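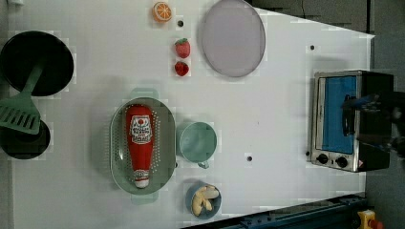 White table, play kitchen pieces: black pans, slotted spatula (pale green).

Notebook – March, entry continued from the previous page

Coating adhesion, second round. Started 9:40.

Picking up where the last entry stopped. The primer from Siriwardena went onto the steel coupons without trouble, but the Flotano topcoat pulled away at the scribe on two of the panels that had been sanded with the finer paper. The coarse-sanded panels held. I want to separate the effect of the grit from the effect of the wipe, which the first round did not do. Both were changed at once, my error.

Plan for this round: 32 coupons, same sheet stock, all cut from the Bridton offcuts. Half sanded at 400 grit, half left as degreased. Within each half, one group wiped with solvent and one with detergent and water. That gives four groups of eight. Labels are stamped into the back because the marker came off in the solvent last time and Thandeka had to sort the panels by the burr on the cut edge.

Sanding done by hand on a flat block, straight strokes, one direction, then a second pass at right angles. New paper for every 4 coupons. I did not control pressure. Moushumi suggested putting a weight on the block and dragging it, and that may be worth doing if the sanded groups come out scattered.

10:55. Wiping finished. Solvent groups: two cloths, one wet and one dry, never turned back to a used face. Detergent groups: brushed, rinsed under the tap, rinsed again from the wash bottle, blown off, then into the warm cabinet. Water break check on one coupon from each group. Film stayed whole on both sanded groups. On the unsanded solvent group it broke near one corner, where I suspect a glove touched it. That coupon stays in the set but is flagged U-S-3.

11:30. Primer mixed by weight and left to stand for the time on the can before use. Drawn down with the wire bar, one stroke per coupon. The bar left a ridge at the far end of every panel, as before. Scribe and tape will be kept to the middle third so the ridge does not matter.

Note on the bar: the 2 bars in the drawer are not the same. The one with the tape on the handle has a worn patch near the left end and lays down a visibly thicker strip there. I used the other one throughout. The worn one should be thrown out or marked. Left it on the bench with a tag.

13:15. Topcoat. Viscosity cup reading was slower than in the first round and the can had been sitting by the outside door, so it was cold. Moved it inside and tried again at 14:05, when the reading matched the earlier entry. Coated all panels from this one can. Three panels in the detergent groups have dust in the film, none of it near the test area.

Racked flat, covered, air cure overnight and then the cabinet. No tape test before the full cure. In the first round we pulled a panel early to get a look at it and the result meant nothing.

Thickness gauge: zeroed on bare stock from the same sheet, not on the plate supplied with the gauge. The difference between the two was small but constant. Earlier thickness values in this book were taken against the supplied plate and should be read with that in mind. I have not gone back to correct them.

Carkar tape: the open roll is past its date. Moushumi has a sealed one in the cold cupboard and will leave it out to reach room temperature before the pull. Write the lot number down this time.

Open points
– Scribe tool needs a new tip. The present one drags at the start of the cut.
– Thandeka asks whether the failures in round one were between primer and topcoat or inside the primer. I looked at both panels under the loupe and saw primer on the tape side in one spot only. Mostly between coats, then, but the photographs were too dark to settle it.
– Recoat interval was longer in round one than today. Not recorded to the minute in either case. Use the bench timer from now on.
– If the unsanded detergent group holds, repeat it with stock from a different sheet before changing the procedure.

16:20. Cups and bar cleaned, waste solvent into the red can, lid checked. Next entry after cure.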